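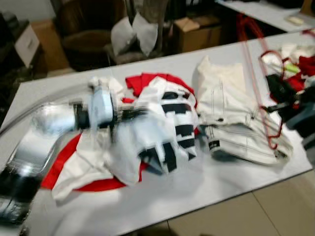
Sorting table: striped garment on the round red cloth, folded white garment, red hangers.

Garment Sorting and Folding Assistants (5 openings)
Tredow Textile Care, Prerkville
Posted 03/01/2026

Tredow sorts, folds and hangs mixed household textiles for return to customers. We are hiring for the folding room at our Prerkville site. Work begins in April. The positions are part time and paid by the hour.

The work

Items reach the table unsorted. The assistant separates garments from blankets and other flat textiles, checks each piece, and folds or hangs it according to the folding sheet. Output is recorded in Fument, our item log. No previous experience with Fument is required; training takes one shift.

Duties:
- Separate bunched or tangled items without pulling on seams.
- Turn sleeves right side out and lay them flat before the first fold.
- Read care labels and sewn-in tags, and enter the tag code where there is one.
- Fold trousers and jackets along the existing seam lines.
- Place shirts and tops on hangers. Hangers not in use go back on the rail, open ends facing the same way.
- Set aside any piece with a loose thread, stain or open seam, and log it as "hold."
- Keep white items apart from red and other strong colors when stacking.

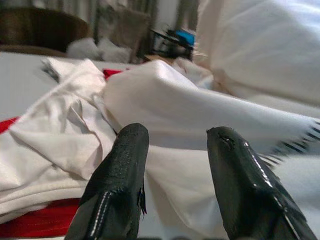
White fleece blanket with fringe, next to a thinner white cloth.

Blankets and fringed items

Thick items are handled separately from thin ones. Fringe is straightened by hand before folding and turned to the inside of the stack. Fleece is folded in thirds and is not pressed. Thin cloths are shaken out once and smoothed from the center outward -- they are never folded inside a blanket. Assistants are expected to learn both procedures in the first 4 shifts.

Requirements

- Able to stand at a table for a full shift of six hours, with breaks.
- Able to tell off-white, cream and white apart under indoor light.
- Comfortable handling wool, fleece and synthetic fabrics. Please tell us about any skin sensitivity.
- Basic reading and typing in English.

Experience in a laundry, clothing store or costume department is useful but not required. The site's current volume is 3,000 items per month.

How to apply

Send a one-page resume and the shifts you can work to Rodrigo Sarmiento, folding room lead, through the contact form on this site. Put "Sang room" in the subject line -- this is the internal name of the work area. Selected applicants will be asked to complete a short paid folding trial on site.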